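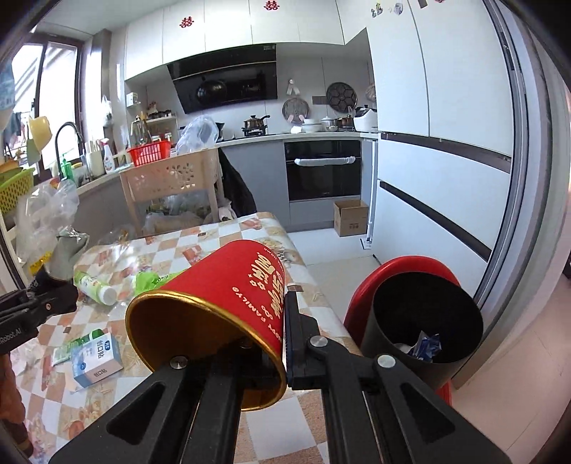
The red HAPPY FAMILY bucket. Big gold characters, gold rim, going nowhere near the trash if I have a say.

Kitchen table clear-out, Stindine apartment

Posted 2/9/19 by Paula Vlad

Quick one, pics first and words when I get a minute. The table had got to the stage where you eat with your plate on your knees. So, table day. Wrappers, cartons, bottles, bags inside bags. You know the kind of pile. It starts with one box somebody means to put away and then it's April.

Only two pictures this time, the rest are still on the other card and I have not had the time. Will add if I find the reader.

A bit about the bucket as people always ask about the nice thing and never about the sponge. It's paper, a big one, shiny on the rim and gold-brown inside. I am keeping it for dry stuff, onions maybe, or the good napkins. My sister wants it for knitting. We'll see who gets to it first.

The cloth gets a mention too. Checks in white and tan and peach, flowers, little food pictures, very cheerful. I wanted a plain one when we moved in and got outvoted. Have come round to it. Hides crumbs like nothing else, which is good and bad.

Trash can goes right next to the table for this, not across the room. That is my whole system. If I have to walk I start reading labels and putting things back down.

The chair with the flower cut-out in the back – everybody likes that chair. Pain to dust. Old toothbrush, go round each petal, done in a song or two.

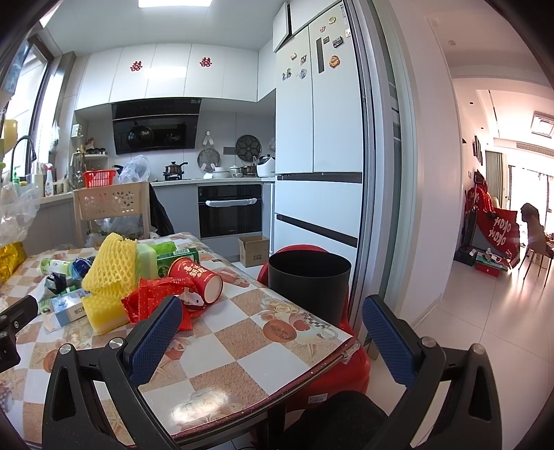 Same table with more of the kitchen. Cat-face bag in front of the red container, yellow fruit net, sponge block, jacket on the chair as usual.

Some notes while I remember:

Fruit nets. The foam ones. I keep a couple for packing glasses and let the rest go. They breed in drawers. If you have a shelf of them you do not need a shelf of them.

The cat bag – cute, crumpled, stays. Folds down small and does for lunch. The clear bags I go through one at a time, anything with a hole goes out, anything sticky goes out, rest go in one bag behind the door. One. When that's full no more bags.

Boxes and cartons: open every one before it goes. I once threw away a perfectly good box with a Keskinen store coupon in it, 1331 points, gone. Still cross. Open the box, look in the corners, flatten it.

Bottles. Caps tight and stand them up before you do anything else. Then check dates. I had one in the old place that I'd moved from shelf to shelf for 3 years and never opened once.

Clear sheet over the cloth is the best thing we ever bought for that table. Wipe and finish. The edge curls up at the front corner and catches your sleeve, I've tried tape, I've tried a stack of cookbooks over night, it goes flat for a day and comes right back. If any one has a fix please write. A hair dryer was suggested, havent dared.

Red basket on the counter is for things that belong in another room. Fill it up, take it round, bring it back empty. The bringing back is where it goes wrong in our house.

Double happiness stickers on the cabinet doors stay where they are. White doors want something on them and red looks great up there. Plus I'm told that getting them off gloss is a long afternoon.

Stove side I left for another day. Pot on, hood to wipe, that's its own job and needs the strong stuff and old gloves.

Next up: the hall closet, and then the Prurnemia boxes which have sat taped since the move. Scared of those.

The pantry pictures from last year are still up under Funach, same deal, short captions, bad spelling. Comments are open – fixes for the curly corner go to the top of the list.

P.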